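From the drinks table

Well, the June social is done, and I'm told by several of you that it was the best one yet, though I suspect that was the cake talking. I was on drinks again, as I seem to be every time, and Anisa Lumenta has asked me to write a few lines about how it all went so that whoever takes it on next has something to go by. (It could be you! Do come and find me.)

First, the shopping. I went over to Kukbridge on the Wednesday, straight after work, and got nearly everything at Wibisono, the grocer's by the bus station. They do a lovely range of Chinese soft drinks and teas, and I'd been wanting to try some of them out on you lot for ages. I'd meant to be in and out in ten minutes but you know what I'm like in there, and I came away with two heavy bags, a sore shoulder and a jar of chilli crisp that was strictly for me. The bill for the drinks and bits came to £19, and the receipt has gone in the tin.

We had the striped cloth on the table again, the pale one, and I do think it makes even a heap of bottles look a bit cheerful.

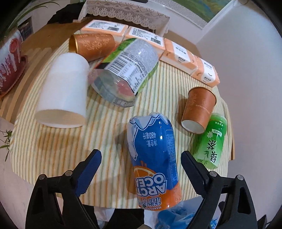 Arctic Ocean orange soda, jasmine tea and paper cups on the striped cloth.

The orange soda was what everybody asked me about, mostly on account of the polar bear on the label. I first had it years ago at a friend's house and it takes me right back – properly orangey, very fizzy, and much nicer with ice if you can get to the freezer before the children do. The jasmine tea is my own favourite, and I'd put that one out for anybody who finds pop too sweet. Serve it cold. I know some of you like to warm it up and I've decided to say nothing more on the subject.

Now, cups. We went with paper ones, a mixture of white and brown, and I'd happily do the same again. My only grumble is that people put them down, wander off for a chat and then take a clean one, so next time I'm bringing a pen and you can all write your names on! Mine will be the one with a biscuit balanced on top.

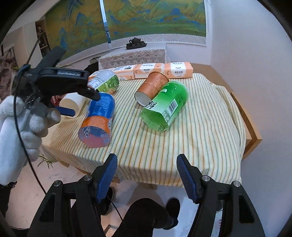
Tissues are the other thing I'd never leave off the list. I like the soft packs best, lined up at the back of the table where they can be reached from either side, and they do for sticky fingers, spills and the odd runny nose. Four packs is a good number to put out for a do our size. I used to buy the big square boxes and they took up far too much room, especially once the plates arrived.

A few of you wanted to know about bottles and recycling. Plastic bottles go in the Sedon bins at the far end of the car park, squashed if you can manage it, with the tops screwed back on. Cans go in the smaller bin next to them. Please don't leave bags beside the bins when they're full, as the foxes have them open by morning and it's me who gets the phone call.

The cloth comes home with me for a wash. It creases something terrible and I've given up ironing it, so if anyone has a knack with creased cloth I'd be glad of the advice.

If there's a drink you'd like to see next time, drop a note in the box by the door or collar me at the Dudix stall on market day. I've already had five requests for more of the orange.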